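Notes for the Pulldale library talk, 24 Aug 2024
Speaker: Bohdana Tymoshchuk
Working title: Why your bread doesn't taste like your grandmother's

(Start without the slides. Wait for the people at the back to find chairs.)

Hi everyone, thanks for coming in on such a nice day. I'm Bohdana, I bake at Savchuk over in Dodley, and I've been getting up at three in the morning for 19 years, so if I yawn at you please don't take it personally.

Quick show of hands. Who bakes bread at home? Okay. And who has baked one loaf, been upset about it, and put the flour back in the cupboard? (Usually more hands. Wait for the laugh, put mine up too.)

My first loaf went to the ducks and the ducks weren't thrilled. I was eleven. My grandmother had told me to let the dough rise "until it's ready," which is a terrible instruction if you're eleven. I gave it the length of one cartoon.

So mostly I want to talk about time, and then a bit about flour, and then we eat.

TIME

Bread dough is flour, water, salt and something alive. The alive part eats sugar and gives off gas, and the gas makes the bubbles. That's the bit everybody remembers from school. The bit I care about is slower. While the dough sits there, you also get acids and other flavors building up, and the dough gets stretchier with hardly any help from you. Hurry it along with lots of yeast and a hot kitchen and you'll get the bubbles all right, but you'll miss most of the taste.

My grandmother's kitchen was freezing. I mean you kept your hat on. She mixed her dough after supper, put a plate on the bowl and went to bed. I thought she had a secret. She had a cold house!

(Tell the story of the bowl here if we're running on time. Skip it if we started late.)

Try this at home: take whatever recipe you already use, cut the yeast to a quarter, mix it in the evening, and leave it in the fridge till morning. Don't change anything else the first time. If you change five things you won't know which one helped. I learned that from Nazar Karpenko, who trained me, and who once made me bake the same white loaf every day for all of July. I was so mad at him by the end of it. I could also tell by touch when that dough was done, and I still can.

(Pass around the two bowls of dough now, fast one first. Let people poke. Bring wipes.)

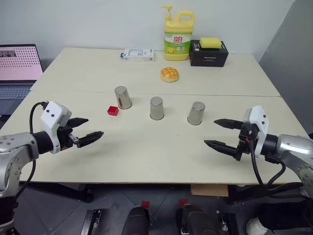 While those are going around – the poke test. Flour your finger, press it in as far as the first knuckle, and pull it out. If the dent springs right back, the dough wants longer. If it comes back slowly and not all the way, go heat the oven. If it just stays there looking sad, you've gone too far, and you should knock it flat, oil a pan and make focaccia. I've sold an awful lot of focaccia in my life and I'm not going to tell you how much of it was planned.

Sweet doughs are slower, by the way. A lot of sugar holds the yeast back, and so does a lot of butter. People bring me a brioche recipe and say the yeast must be dead. It's probably fine, it's just having a hard day. Give it another hour and go do something else.

FLOUR

(Hold up the Semstead bag. Don't spill it like last time.)

We get ours from Semstead, the mill up the valley. When I started, we bought whatever was cheapest that week, and every delivery behaved differently, so I'd be guessing at the water every morning in the dark. Now I can call up and ask what's in the bag.

You don't need fancy flour. Please hear me on that, I don't want anyone going home and spending a fortune. What I'd like you to do is pick one flour and stay with it for a few months. Learn how thirsty it is. Whole grain drinks more, so if you swap some in and your dough turns stiff, add a splash of water and wait before you add another.

And weigh things! Cups are lovely for coffee. One person's cup of flour is packed down and the next person's is fluffy, and then they both write to me about the same recipe. For a basic loaf I use 400 grams of flour, 8 of salt, 280 of water to begin with. It fits in a normal pot with a lid and it's gone in two days at our house.

Salt, don't skip it. I forgot it once in a full batch at Savchuk, and we heard about it from people I'd never met.

BAKING

Hot oven, hotter than you think. Give the pot a proper preheat, lid on for the first 20 minutes, then lid off till it's darker than you're comfortable with. Most home loaves I get shown are pale. Color is flavor here, so leave it in.

Then let it cool. I know. I know! The inside is still setting when it comes out, and if you cut it hot you'll get a gummy slice and blame the recipe. (Someone always says their family won't wait. Tell them to bake two.)

QUESTIONS

Likely ones:
Sourdough – yes I love it, no you don't have to. Offer the starter jars on the side table, one per household.
Bread machines – fine. Use the dough setting and bake it in the oven.
Storing – cut side down on the board, or slice it and freeze it. Keep it out of the fridge, it goes stale faster in there.
Gluten-free – I'm not the expert, give them the handout.

Thank the library, remind people the long-rise loaf is on the left and the fast one is on the right, and ask them to taste both before they butter anything.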